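Visit to Clarora, open lab afternoon

Wrote this up on the train home so excuse the state of it. Some of it is from notes, some from memory, the notes are mostly arrows.

Clarora is in the old print works at the far end of Kadlow, past the bus depot. Follow the signs for the tile shop then ignore them. Sign in at the desk, sticker on your coat, up two flights. Lift was out. Tea and a plate of shortbread at the top, then straight in, no welcome talk, which suited me.

Main thing I went for was the data room. I had pictured rows of real arms with people sweating over them. There's a bit of that (more later) but most of the gathering now happens in simulation. Screens down one side of a long room, a desk to each, and at every desk somebody steering a simulated arm round a simulated room. The project is called Plurkis. The aim is one policy that can tidy a table it has never met before, and for that it needs to see a lot of tables being tidied by somebody who knows how.

So each go is an episode. Operator gets a room, a table, a heap of things on it, and one line of instruction – move the bowl, put the bottle by the book, that kind of thing. They drive the arm with a hand controller, the software logs every joint and every view, and at the end they mark it good or bad. Bad ones are kept as well, in a seperate pile. I asked what for and was told the failures get used to train the bit that decides whether a job is finished.

The count on the wall said 2685 episodes for this set when we walked in. Target is to close the set in May. After that they swap the rooms and start again.
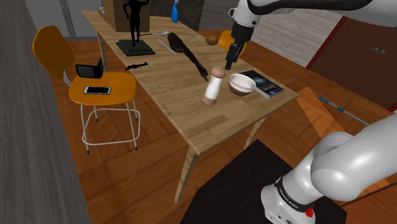 The mix of objects is deliberate. Things that belong together on a kitchen table and things that have no business near one. If every example has a mug and a plate, the model learns mugs and plates and very little about reaching past one thing to get at another. A generator script picks the clutter, drops it, lets it settle, and throws away any layout where something has ended up inside something else. Same with the rooms: floors, walls, chairs, doors all get shuffled about. Some of the results are frankly hideous. Orange chairs seem popular with the script.

Sizes get shuffled too, within limits. I saw one room on a different screen where a teapot was as big as the stool next to it and the operator just got on with it.

Had a go myself. Queue was short. 5 minutes each, one practice and then recorded runs if you wanted. My job was to pick up a tin and put it in a tray. Harder than it looks, mainly depth – you think the fingers are level with the tin and they are well behind it. There's a second view from the wrist you can flick to, and once I used that it went better. Got 2 good ones out of all my tries. The regulars do 20 an hour on the easy instructions, fewer on the fiddly ones, and they take a break every hour because the quality drops otherwise. You can see it in the plots apparently, the paths get wobbly.

On the wobble: one of the more useful chats of the day. They don't want perfect smooth paths either. A bit of hesitation and correction is good, the model needs to see what getting back on track looks like. What they don't want is ten seconds of hovering while the operator scratches their nose. Long pauses get trimmed by a script, then a person checks a sample of the trimmed ones.

Downstairs is the real cell, behind a yellow line. This is where the trained policy gets tried on an actual table with actual objects. We got two runs. First one, block into a box, fine, slow but fine. Second one it went for a sponge, closed on nothing, opened, had another go and got it. Small cheer from the back. They were open about the fact that it does much worse on shiny things and anything see-through.

Asked the obvious question, how much of the simulated stuff carries over. Answer was a lot of the reaching, less of the grasping, hardly any of the pushing and sliding, becuase friction in the simulator is a guess. So they top up with a small number of real episodes for those. The Kovačević fund pays for the real cell, Plurkis money pays for the rest, and there was a poster about this that I didn't read.

Bits for anyone going to the next one:

Wear something warm, the data room is kept cold for the machines.
Ask for the wrist view early, don't do what I did.
The bad episode reel is on a loop in the corridor by the loos. Worth five minutes.
Parking is hopeless, take the bus.
No photos of the real cell, screens are fine.

Didn't get to the labelling talk, it clashed with my turn on the controller. If anyone has slides from it please send them over, I'd like to know who writes the instruction lines and whether they do it before or after the episode.

Written 18 Apr 2021, will fix spellings when I get a minute.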